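Notes for the chores talk, Starna meetup, 20 October 2020

1. Opening
Hi everyone, thanks for having me, and thanks to Nam-gil Seo for the intro (nod, smile, don't fiddle with the clicker). Ask who's got a dishwasher. Then ask who'd let a machine load it! Wait for the laugh, and move on if it doesn't come.

2. So, can they do chores yet?
My short answer is sort of. In July we tried 11 household and shop-floor jobs on the Liem arm, and it managed two of them well enough that I'd leave the room. Wiping a bench, fine. Folding a towel took 47 minutes and I wouldn't call it folded (pause here, Man-sik Um always groans at this bit).

Grip is the thing I keep coming back to. You and I grab a bit of cardboard without a thought, but a pair of jaws has to come in at the right angle and squeeze just enough, and that know-how has to come from people. Hand-held grippers with marker tags on top, everybody standing up, a long table off to the side – it's slow, fiddly work and I love it. 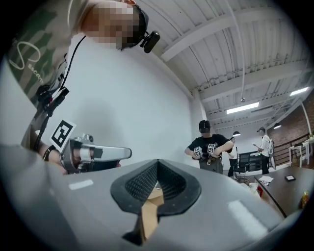 3. What I'd buy today
Nothing for the kitchen, sorry! For a shop floor I'd look at sorting and box moving, same box, same colour, same spot every time. Mention Bok-nam Gil's bakery trays, where the arm coped until somebody swapped the trays over.

4. Questions
Leave ten minutes. If price comes up, hand over to Woo-jin, who has the Ulier quote.

Contact: Woo-jin Yeo, Starna | © Starna 2020 | Back to top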